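2019年12月6日

《Dreltness》的抢先体验版已经上线，开发它的是一个叫 Wendaveck 的小工作室，一共6个人。这是一款太空题材的回合制策略游戏，玩家经营的是一支运输船队，战斗只占其中一小块。我和主设计师 Jadwiga Nowakowski 通了一次电话，聊了游戏的经济系统、电脑对手，还有正式版的安排。

她入行前在货运公司排过班，那段经历对游戏影响很大。“我玩过的太空策略游戏，资源都是一个总数，造了船就从里面扣。”她说，“可是铁矿在这个星系，船厂在那个星系，中间怎么过去，没有人管。我就想做中间那一段。”

在《Dreltness》里，每一批货都有具体的位置。玩家要安排航线、燃料和护航，港口会堵，船员也会要求休假。一局标准地图有400个回合，前期几乎没有敌人，难处都在调度上。

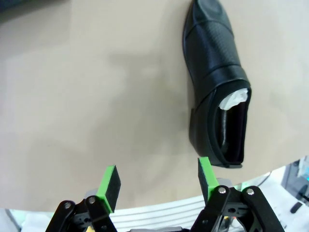

我问她，这样会不会让人觉得是在填表格。她承认早期版本确实如此。“第一个能玩的版本里，每艘船每回合都要下命令。我自己玩到第30回合就不想玩了。”后来他们加了“常设航线”，玩家定好路线和优先级，船就自己跑，出了问题才弹出提示。她觉得现在的提示还是偏多，下一个补丁会允许按货物种类屏蔽。

游戏里有两个主要的对手势力，Pramley 和 Abbasi。Pramley 靠压低运价抢合同，很少动武；Abbasi 控制着几处狭窄的航道，过路要交钱，不交就扣船。两家用的是同一套底层逻辑，差别在于对风险的估值。

“Pramley 算的是一年后能赚多少，Abbasi 只看眼前这5个回合。”Nowakowski 说，“我们试过给它们写很多特殊规则，写到后面互相打架，查错查得很痛苦，就都删了，只留下几个参数。”

我玩的时候遇到过 Pramley 把一整条航线的运价压到成本以下，连续很久不松手。她说那是个已知的问题，电脑没有把燃料涨价算进去，等于一直在亏钱，却以为自己在赢。修正已经写好，还在测试。
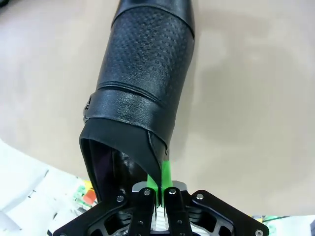 ## 战斗与外交

战斗部分是社区里意见最多的地方。玩家在开战前设定阵型和撤退条件，打起来以后不能插手，只能看回放。有人喜欢，也有人在论坛上要求加入手动操作。

Nowakowski 没有打算改。“你是船队的老板，人坐在办公室里，收到战报的时候仗已经打完了。如果让玩家手动打，好的玩家就能用三艘护卫舰打赢十艘，那前面的后勤都白做了。”不过她同意回放的信息太少，看完常常不知道为什么输。他们正在做一份战后报告，会列出每艘船的弹药消耗、受损顺序，以及撤退命令是在哪一刻触发的。

外交目前很简单，只有通行协议、关税和禁运三项。她原本还想做联合运输公司，让玩家和电脑共同持股，但分红和表决的界面画了好几稿都没画明白，暂时搁下了。 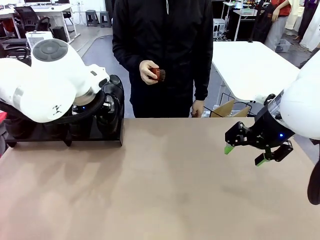

关于存档，她提醒现有玩家，2月的大更新会改动港口的数据结构，旧存档不能继续用。想把手上这一局打完的人，可以在设置里关掉自动更新，旧版本会一直保留在一个单独的分支里。那次更新还会加入新的小型地图，回合数减半，给时间不多的人玩。

多人模式不在计划内。“每个月都有人来问。我们没有人写过联机代码，硬要做的话别的事都得停下。”模组支持倒是比较确定，船只、货物和港口的数据现在就放在文本文件里，可以直接改，缺的是说明文档。她自己在写，写得很慢，目前只完成了船只那一章。

正式版的价格还没有定。她只说会比现在高一些，已经买了抢先体验版的玩家不用再付钱。至于正式版什么时候出，她没有给日期，要看2月更新之后玩家的反馈。

通话快结束时我问她平时自己怎么玩。她说她总是选最偏的起始星系，只运粮食，不造护卫舰，遇到 Abbasi 就交过路费。“这样玩分数很低，”她说，“但我挺喜欢的，测试的时候也能发现不少港口的毛病。”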